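Subject: Re: [drulness-hall] Drinks and baskets for the February social

Replying to the message below, and to two people who wrote to me off list with much the same question.

> I looked in the back cupboard on my way out and the drinks are
> still in the cardboard trays they were delivered in. Last time we
> carried the trays through one at a time and two of them gave way at
> the bottom. Can we please use baskets this time? Also, does anyone
> know how many cans we have? The Harms receipt says 276 but I don't
> think that allows for what was left over from the autumn.

Yes to baskets. I have put six in the cupboard, on the shelf under the tablecloths. They are the plastic ones with slots in the sides and handles that fold down. Please fold the handles down before you put a basket on a shelf, or the one above won't sit straight.

On the numbers: the receipt is right for the new delivery, which is 276 cans. There were 16 left from the autumn, but those are close to their date and I have kept them apart on the floor by the door. Please put them out first. Of the new ones, 111 are fizzy fruit drinks and the rest are a mixture of cold tea, cold coffee and plain sparkling water. I did not split those up any further.

I tried the packing at Clidar one afternoon to see how many cans a basket will take before it gets awkward. Standing upright in a single layer they stay put and you can read what you are picking up. A second layer laid sideways on top will go in, but the cans roll about when you carry the basket, and it becomes too heavy for one person to manage down the steps. So one layer only, please. It means more trips, but the steps at Drulness are narrow and there is no rail on the left.
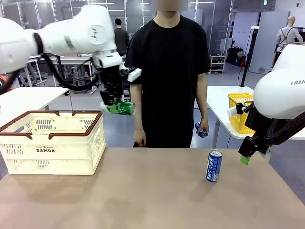
Sort by kind as you go and keep to one kind per basket if you can. At the last social everything was mixed together and people stood at the table turning cans round to find out what they were. Some of the drinks from Harms are imported and the labels are not in English, so I have written a card for each kind. The cards are in the envelope taped inside the cupboard door. Prop one against the front of each basket.

For the tables, I suggest the long one against the wall for the full baskets and the two small ones either side of the hatch for empties. Empties should go in a basket as well, but use the older ones that have cracked handles, and rinse them out at the end. Ullimitz will take the empty cans for recycling if they are bagged and left at the side gate before 9 in the morning. They won't take them if there is any paper or food in the bag. We were caught out by that in the autumn, when someone had put napkins in.

The fridge holds far less than you would think. I would fill it with the sparkling water and the cold tea the night before, then top it up from the cupboard as it empties. The coffee is all right at room temperature. If anyone has a cool box they can lend, please bring it with your name on the lid – the last one was left in the kitchen for a month and I still don't know whose it was.

One thing I have not settled is the glasses. We have enough for perhaps half the room, and I would sooner people drank from the can than have all that washing up at ten at night. If anybody feels strongly about it, say so on the list before I put the order in for cups.

I will be at the hall from 4 in the afternoon to open up. Two people for carrying would be enough, three if the weather is bad and we have to come in by the front.

Recent messages on this list
Key to the side gate
Harms delivery – change of time
Tablecloths, washed and returned
Re: Re: Cracked pane in the kitchen window
Ullimitz collection, new rules for bags
Chairs borrowed from Clidar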